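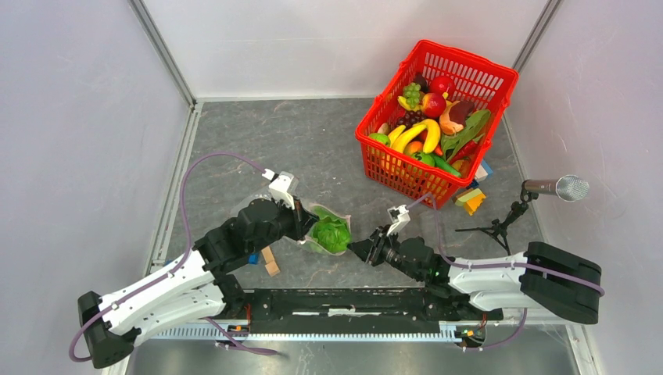
Cold storage and produce
Walk-in cooler at or below 41°F – OK. Door thermometer and the loose one on the back shelf agree.
Bagged greens off the floor, on shelving – OK.
Use-by dates on bagged lettuce – one bag past date, thrown out during the visit.
Raw chicken stored below ready-to-eat food – OK.
Door gasket, walk-in – torn at the bottom corner. Same comment as October. Order the part this time.

Prep area
Cutting boards – two green boards scored too deep to clean. Replace.
Sanitizer buckets – one tested weak. Remixed and retested, OK.
Test strips on hand – yes, but they were in the office drawer. Keep them at the sink.
Salad sink used only for produce – OK. The sign above it has faded and should be reprinted.
Knives on the magnetic rack, clean – OK.
Prep cooler lids closed when not in use – left open twice while I was there. Spoke to the crew.

Handwashing
Soap and paper towels at both hand sinks – OK.
Hot water at both hand sinks – front OK. Back sink takes too long to warm up. Have the plumber look at the mixing valve.
Nothing stored in hand sinks – a colander was in the back one. Moved.

Dish area
Final rinse temperature – OK.
Racks air drying, no towels – OK.
Floor drain – slow. Cleared with the hand snake, but it needs a proper cleaning.
Chemical bottles labeled – one spray bottle with no label. Emptied and labeled.

Dry storage
Six inches off the floor – OK except for the rice sacks by the door.
Open bags closed or in bins with lids – flour bin lid is cracked. Still closes. Replace when the next order goes in.
Signs of pests – none found. Traps checked, and the log is signed.

Fire and exits
Hood filters – greasy on the fryer side. Clean before Monday.
Extinguisher tags current – OK.
Back exit clear – bread crates stacked against the push bar. Moved right away. This can't happen again.

Paperwork
Cooler log – 7 blank entries, all on the closing shift. Kgomotso will go over it with the closers.
Food handler cards – all current but one, which runs out in 18 days.

Site: Aryee kitchen
Date: June 5, 2021
Checked by: Gönül Başaran
Received by: Kgomotso Steyn
Recheck on gasket, drain and hood filters in 20 days.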